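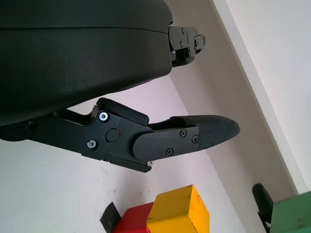
*Gripper above colored blocks on a white work surface, Morthorpe Robot Handling Club*

The **Morthorpe Robot Handling Club** is a student robotics club at Morthorpe, a technical college in Destdale. It builds and programs robot arms for sorting and stacking tasks and takes part each November in the Ekwueme Cup, a regional contest for college teams. The club has 14 members and meets in the evening, starting at 6:30 p.m., during the fall and spring terms.

## History

The club grew out of an elective course in machine control taught by Kanako Onishi. Students who had finished the course wanted to keep using the lab's arms, and the college agreed to open the room to them after classes. For its first year the group had no name and worked mainly on repairing older equipment. It took its present name when it first registered for the Ekwueme Cup.

Early work was done on a single arm with a suction tool. The club later moved to two-finger grippers, which can pick up a block from the side and turn it over in the air. Normunds Stankevičius wrote most of the control software used in the changeover, and later versions still follow its layout.

## Activities

New members start with block handling. The basic exercise is to pick up a colored block, lift it clear of the surface, and put it down at a marked spot facing the same way. Members first do this by steering the arm by hand with a controller. Their runs are recorded, and the recordings are then used to train a program that attempts the same move without a driver.

The club keeps all of its recordings in a shared archive, which held 3,425 runs at the end of the last spring term. Failed runs are kept as well and are tagged by cause — a missed grasp, a dropped block, a collision with a neighboring block, or a timeout. Worn blocks stay in use, as the contest rules permit scuffed paint.

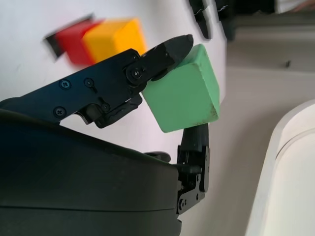 According to Onishi, beginners tend to close the fingers too early, and she prefers that they spend a full session on the approach before they try to lift anything. She has also argued for keeping hand-driven practice in the program for experienced members, on the grounds that people who stop driving the arm soon stop noticing when the software is doing something odd.

Outside contest season the club runs an open lab for other students and gives an introductory class over the winter break.

## Software

The club's main program is called Allow. It sits between the driver, or the trained program, and the arm, and checks each command before passing it on. Commands that would exceed a set speed or push the gripper below the height of the table are refused and logged. The name comes from the message the first version printed whenever a command passed the check.

## Competition record

The Ekwueme Cup is scored on placement and time, with a deduction for every block knocked over. The club finished near the bottom of the table in its first two entries. Its best score to date is 111 points, which placed it second.

## See also

- Ekwueme Cup
- Destdale student societies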